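Diocese of Khumalo: Parish Visitation Records

Print this page | E-mail this page

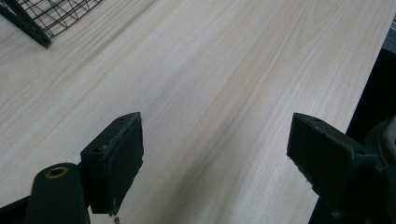 This data card accompanies the register of pastoral visits made to the parishes and mission stations of the Diocese of Khumalo. The register holds 1088 entries, one for each visit by the bishop or his delegate, drawn from 58 parishes. Visit reports arrive at the chancery on paper and are sorted before entry. Completed reports are bound by deanery.

Contents

Each entry gives the parish, the month and year of the visit, the language of the liturgy, and the sacraments conferred. A separate file, confirmations.txt, lists 3765 confirmations by parish and year. Names of the faithful have been removed from both files.

Sources

Entries for the Skonis deanery were copied from the parish chronicles. Those for Nirnari come from the bishop's own visit books, which give the sacraments but often omit the language. An empty field means that the source is silent.

Known gaps

The Climberg mission has no entries before it was raised to a parish. Visits made in April 2000 are entered only for the Skonis deanery; the remaining reports have not yet been received.

Use

The files may be used for study and for the preparation of parish histories. Publication of whole tables requires the written consent of the chancery. Corrections should be sent by letter and should cite the entry number.

Last updated: Aug 20, 2000

Related items
- Directory of parishes and mission stations
- Norms for the keeping of parish registers
- Pastoral letter to the Nirnari deanery
- Confirmation schedule, Skonis deanery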